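Consumer Claims and How to Read Them
Handout 3: Time-saving in the home

Notes to go with the lecture. Read them before the seminar and bring a claim of your own, cut from a magazine, copied off a box or taken from a website. Please don't bring the Prirex one. We do it in class and I am tired of it.

Where we left off

In the last session we looked at "up to" and "as much as". Most of you saw that a product which removes "up to" ninety-nine per cent of anything may remove none of it and still keep its promise. A few of you thought this was unfair to manufacturers. Hold on to that objection, we come back to it under testing.

The basic time-saving claim

It nearly always takes the same shape. A household job used to take so many minutes, the product does it in fewer, and the difference is handed to you as a gift. Multiply by the days in a year and you get an impressive figure. Prirex, in the leaflet given out last time, arrives at 8 days a year saved by owning its food chopper.

Three things should bother you.

First, what is being compared with what? The leaflet times a person chopping vegetables by hand, from picking up the knife to clearing the board. It times the machine from the moment the button is pressed. Fetching it from the cupboard, fitting the blade, washing the bowl and finding the lid all take place in some other universe.

Second, who did the chopping? Radomir Ristić, who taught this course before me, used to time students slicing an onion at the front of the room. The slowest needed more than four times as long as the quickest. Pick your onion slicer and you can have whatever saving you like.

Third, are the minutes any use? Eight days sounds like a holiday. It comes in scraps, most of them at ten to six in the evening with something else on the hob. Adding scraps together on paper doesn't make a week off.

Surveys

The Pliltevico survey is in your reading pack. It asked 1,078 people whether their kitchen appliances "make life easier", and a large majority said yes. I would have said yes too. Look at the wording and ask how anyone would say no. The person answering has paid for the thing, it is standing on the worktop, and the only way to disagree is to admit to a bad buy.

Notice also that people who had given up and put the appliance in the loft were not asked, as the survey only went to "current users". This is the commonest fault in the whole pack. You will find it in at least two of the other readings and I am not going to tell you which.

Zorica Softić's short article (reading 4) takes the other side. She argues that how people feel about their belongings is worth measuring for its own sake, and that a survey like this one measures it well enough. I think she is half right. It measures the feeling. The advertisement then used it as proof of the saving, and she passes over that in one sentence on her last page.

Diaries

A better method is the time diary, where people write down what they did every quarter of an hour. It has faults as well. People fill in the whole day at bedtime. They round things. They leave out whatever they think is dull or shameful, and they are poor at recording two jobs done at once.

That last one matters for kitchens. Take rice. In a pan it needs somebody nearby who will turn it down and remember it.

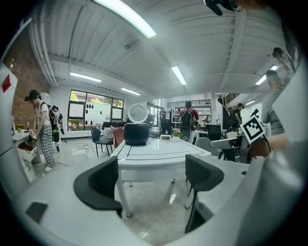

With an electric cooker you can leave the room. Is that a saving? The rice may take as long or longer. What has changed is how much attention it wants, and a diary with one line per quarter-hour has no good way to show attention. A maker could fairly claim something here, and oddly few of them do. "You may go and sit down" would be my suggestion for the box.

The Bramska diaries followed 41 households before and after they bought a new appliance of any kind. Total time spent on meals hardly moved. Gorazd Begović takes this as proof that the appliances did nothing. I don't think the diaries can carry that much weight. Some households may have begun cooking more ambitious meals, and some may have had visitors, and the "after" diary was kept in December, when nobody's cooking is normal.

Testing

Back to the objection. Is it fair to demand all this of a firm selling choppers? Elsie Te Moana put it well in the last seminar: if every claim had to meet the standard of a good study, there would be no claims. I can live with that, but it is a serious point and it may come up in the exam essay. Bošković (reading 6) suggests a middle road in which firms print what was compared, who did it and how often. See whether you can find a single package in your own kitchen that does so.

For the seminar

Write one page on your chosen claim. Say what was compared, what was left out of the timing, and who was asked. If you can't find out, write down where you looked.

Tharun Chacko has the spare copies of the reading pack. Reading 5 is missing its second page in all of them, and the library copy is complete.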